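From: Philomena Noonan
To: Darnska painters list
Date: 9 Sep 2019
Subject: Re: Priming in damp weather, and the Gronel warband

Khanyisile Naidoo wrote:

> I have the whole Gronel warband cleaned up and glued, 30 figures
> plus the two ogres, and I'm stuck on priming. I did a test batch
> with a rattle can in the garage during August and half of them
> came out gritty, like fine sandpaper. The cloaks are the worst.
> Is it worth stripping them or can I paint over it? Also, has
> anyone based theirs on the square bases that come in the box?
> I was hoping to use them for Mathebula and I don't know whether
> the rules care.

Khanyisile,

Gritty primer usually means the paint was drying before it reached the figure. Either you were holding the can too far away or the air was warm. I get it most summers. I now hold the can at a hand and a half, start the spray off to one side of the figures and sweep across. If the can has been standing in a cold shed I put it in a bowl of warm tap water for a few minutes first and shake it well.

On whether to strip them: look at the faces. If the faces are clean, leave them. A gritty cloak can be rubbed down with an old stiff toothbrush, dry, and most of it comes away. After that a coat of thinned matt varnish fills in what is left. I did this with a batch of spearmen last year and you can't tell from arm's length. If the faces have gone, strip those figures only. The Gronel plastic is the softer sort and I would not leave it in anything strong. I use household degreaser in a jam jar overnight, then the toothbrush, then a rinse. Try it on one of the spare shields before you commit an ogre to it.

For the rest of the band I would give up on the can and brush the primer on. It takes an evening for ten figures. I use the Avalgate grey, the one in the tall bottle, straight from the pot in two thin coats. Let the first coat dry overnight. It looks terrible after the first coat and fine after the second. It does pull back from the raised edges a bit on soft plastic, so wash the figures in washing-up liquid beforehand even if you think they don't need it.

Bases: Mathebula does not mind square or round as long as both players agree before setting up. The second edition has a line about it in the section on movement. Where it matters is the ogres, whose reach is measured from the edge of the base, so a bigger base is a real advantage. I put mine on the ones from the box. The warriors went on rounds from the spares tin and I have had no complaints.
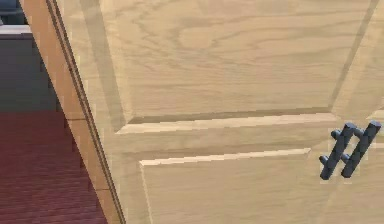 The basing itself I kept simple. Filler from the DIY shop, coloured with cheap brown craft paint so that chips don't show white, then fine sand pushed in while it is still soft. When it has dried I drybrush with a tan and then a bone colour, and add static grass in two or three small patches. Do the rims last. I used to do them black but have gone over to a dark brown, and I'm slowly repainting the older ones to match.

One thing about the colours. If you want the warband to look like one force, choose a single colour for the straps and pouches and use it on everyone. Mine have a dull red. The cloaks can then be whatever you have in the drawer. I paint all the straps in one sitting, which is tedious, but if I leave it I forget which red I mixed.

I have the spare ogre club arm if you want it, as I built both of mine with axes. Send me your address off list and I'll put it in an envelope.

Philomena

Comments on this archived message (4)

tinpot_colonel
The warm water tip works. Dry the can properly afterwards though, I dripped all over a row of archers.

Marsh Lane
Which degreaser? The lemon one I tried left the plastic tacky for a week.

tinpot_colonel
@Marsh Lane mine was the supermarket's own, green label. Overnight at most.

brushlicker
Square bases for ogres, round for everyone else. Same here. Did the warband ever get finished?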